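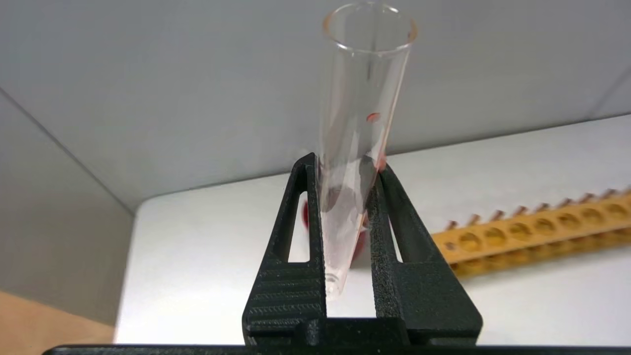 I have submitted poems to print magazines for nine years and kept records for six of them. The records are a spreadsheet with one row per submission: title, magazine, date sent, date answered, result. In June I passed 400 rows and decided to see what they say.

Median time to an answer was 103 days. The mean is higher because of Hiltdale Review, which once held a sestina for more than a year and then took it. Sekholm Quarterly answers fastest and has never accepted anything of mine. I have left simultaneous submissions in as separate rows. This inflates the total but keeps the response times correct.

Line count matters more than I expected. Poems under 20 lines were accepted at twice the rate of longer ones. Most of the magazines on my list set their pages to hold one short poem each, so a 45-line piece costs an editor three pages. I did not control for quality, having no column for it. 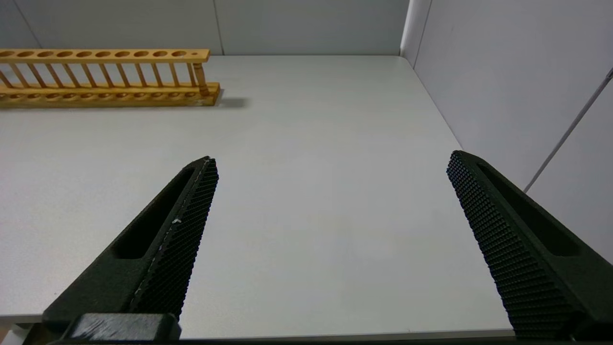

Changes to the spreadsheet

I added a column for version. Before this year I revised poems between submissions and kept the same title, so I can't tell which draft of "Weir, Low Water" was turned down by Hudec Press and which was printed in Neneo. The new rule is that any change beyond punctuation gets a new version number. I also added reading fees. The total so far is less than I feared, mainly because I stopped entering contests in the third year.

Cover letters are now a fixed text of under 100 words. I tested a longer one for a year and saw no difference in results.

The pamphlet manuscript is separate and goes in its own sheet. It stands at 26 poems, and the order is still open. I had planned to group them by form.
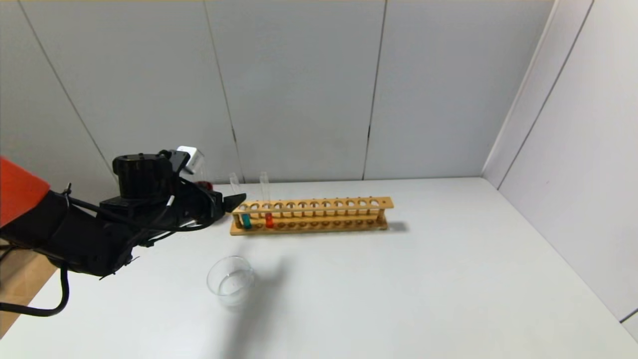
Iveta Vrabec wrote back that grouping by form makes a reader notice the form first, and that she would put the two long poems at either end and sort out the middle by reading it aloud. Radek Doležal prefers date order. I am trying her version first and will log the result.

Posted Aug 2, 2019

7 shares
2 comments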